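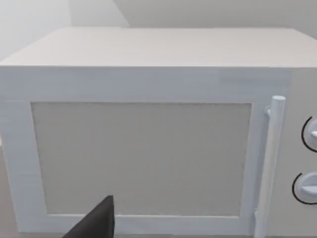
Figure 2. Simulated white microwave oven, seen from the front and slightly above.

4.2 Campaign visits and turnout in the district wards

We now turn to whether a visit by the candidate had any bearing on turnout in the ward where it took place. The local press tended to assume that it did. Donnie Lindsay's campaign published its list of stops in advance, and the two weekly papers printed it in full, so the record of where he went is better than for any other candidate in the contest. Virág's team kept a diary as well, but it was not made public until after the count and it leaves out most of the evening meetings.

We matched each stop to a ward using the address of the venue. Where a hall stood on a ward boundary, we gave the stop to the ward in which most of the nearby streets lie. This affected only the meetings held at Puner, where the school hall serves voters from both sides of the river. Walkabouts were left out unless the campaign had given a start time and a meeting point. The final list holds 119 events across 23 wards.

Turnout was taken from the returns issued by the district office. The returns give votes cast in person and by post separately, and we use the total unless stated otherwise. Postal votes are a problem for a study of this kind. Many had been sent back in December, before the last round of rallies began, and a voter who has already posted a ballot cannot be brought to the polls by a speech.

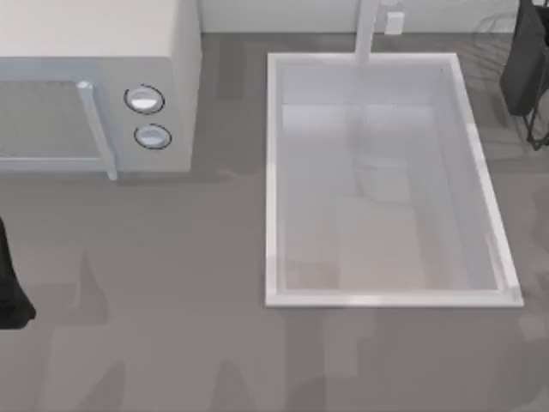
For that reason we ran the comparison again with in-person votes alone. The gap between visited and unvisited wards became smaller, and in the northern wards it disappeared. Fillirov is the clearest case. It had more stops than any other ward, including the closing rally on January 22, 2018, yet its in-person turnout was close to that of the ward next to it, which had none.

Trurex went the other way. Only one event was held there, an open meeting in the market hall, and in-person turnout rose sharply on the previous election. We are wary of reading much into this. The ward has 2603 registered voters, the smallest roll in the district, and a polling place that had been closed last time was open again. Several people we interviewed brought up the polling place before they mentioned any candidate.

There is also the question of how the stops were chosen. Lindsay's agent told us that halls were booked where the party already had members willing to deliver leaflets and put up chairs. Wards of that sort are likely to vote in larger numbers whether or not a candidate turns up - a point made in earlier work on rallies but seldom dealt with in local contests. We have no measure of membership by ward, and used the number of nomination signatures in its place. Section 4.3 gives the results with this measure added.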